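2 min read

Thread on storing kids' toys in a small apartment, from someone who has done it badly for a long time.

We moved to Ekley in October with 30 boxes. Eleven of them were toys. The new place is 600 square feet.

First change: lids came off everything. My kids will put a thing into an open container. They will not lift a lid, put the thing in, and put the lid back. Neither will I.

Second: labels with words did nothing for a four-year-old. Elif Naz Ertürk, who teaches preschool down the street, told me to tape one of the actual toys to the front of each container. Ugly, but it works.

Third: shallow beats deep. In a deep tub the kids dump everything to reach the bottom — then you have a floor full of train track.

Puzzles go in zip bags with the picture cut off the box. Board games stay in their boxes, stacked flat, never on edge.

Half of it lives in the hall closet and gets swapped when they're bored. Ibrahim Oyewole swaps his every Sunday. I do it when I remember.

Stuffed animals are unsolved. Send ideas.

Building bricks need their own rule, and mine is one container for all of them, no sorting by color. I sorted 3,000 pieces once and it lasted two days. Sloped sides are good for this, same idea as the gray bin with the blue brick on its floor, so the small pieces slide toward the middle and you can scoop them out by hand. Put it on a table if you have a toddler. 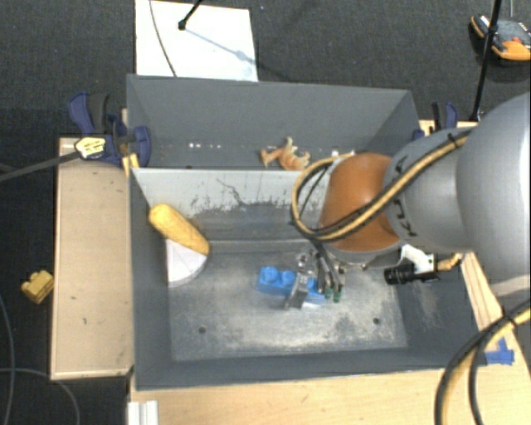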